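Tia Fothergill
ok so the Hulme water bill thing. long one, sorry. typing this on the bus

1/ July bill came. 94 dollars. last one was 19. same house, same two people, no pool, no lawn to speak of. I figured leak. everyone figures leak

2/ so did the thing where you shut every tap and go stare at the meter. little dial didn't move. went back after dinner, still didn't move. no leak

3/ called the Drondar billing line. on hold long enough to eat a whole lunch and wash up. guy was nice! told me usage is "estimated when a read can't be obtained." ok. since when can't it be obtained, it's by the front step

4/ he says the reader couldn't get to my meter since spring. dog on property. I do not have a dog. next door has a dog. the dog is behind a fence and about as scary as a bath mat

5/ so they guessed. for months. and the guess is based on "similar homes" — similar to what, I asked. he didn't have that on his screen

6/ things I've learned, in case you're on the Prirklow side and got one of these too:
look for a tiny E next to the reading. mine's in gray on the second page. E is estimated, A is a real read

7/ you can send your own reading. photo of the dial with the serial number showing. they have to rebill off it, he confirmed that twice. does NOT work through the app, app just spins. use the email on the back of the bill

8/ pay the part you don't dispute before the due date or the late fee kicks in anyway. fee can be up to 100 depending how far behind you are, which seems like alot for a number they made up

9/ my neighbor on Lireo Street got one for 400. she's 80-something and just paid it. went over last night and we did her meter photo together, her actual reading is lower than the one on the bill. LOWER. meters don't go backwards

10/ if yours has the E, reply with your street, not your house number pls. putting a list together to take to the counter tomorrow before work, they open at 8 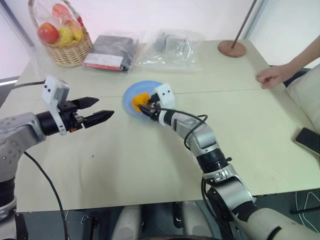
11/ also bring the paper bill, they won't look it up off your phone. ok my stop, will anwser people tonight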